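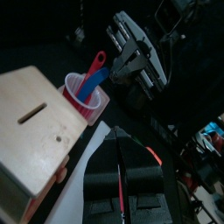 Slotted wooden box, red cup with the spoon and the blue one next door

Stulier64
So pleased with this cup! I've been hunting for a red one with a pale rim for ages and there it was in the 50 cent tub at our local market (paid for it with a button and some goodwill, more or less). The spoon matches, the blue one doesn't, and I love them both. Question for the hive: would you keep your everyday utensils in a cup by the box, or hang them? The red spoon has a hole in the end so a hook is an option.

gretetti
Oh that's a cheerful colour! Hang it. I've got 8 hooks along the splashback and I'm forever grabbing things off them. Cups collect crumbs at the bottom.

Panicker_70
Disagree, sorry gretetti. Hooks right behind a cooktop get greasy, and you'd only be hanging half the set unless the blue one has a hole too. Cup every time. I like that clear square base under it as well, handy for drips.

gretetti
Fair point on the grease, mine are beside the fridge. Still reckon hooks!

Stulier64
Blue one has no hole, I checked just now. Could drill it?

Panicker_70
Please don't drill it.

revell
More interested in the box, what timber is that? Lovely and pale. Is the slot for letters or coins?

Stulier64
No idea on the timber, it came from my aunt. I use the slot for shopping dockets and the little round hole for nothing so far. Suggestions welcome. It's got a few smudges on top that I'd like to shift.

Tharindu Liyanage
Barely damp cloth, mild soap, wipe along the grain, then dry it straight away. Try a corner first if you don't know the finish. Did my mum's recipe box that way in November and it came up a treat.

revell
I'd go a soft pencil eraser before any water on bare timber. Each to their own.

Stulier64
Eraser first, then the cloth. Starting after tea tonight!

Contact the moderators | Copyright Gretetti Kitchen Forum | Back to top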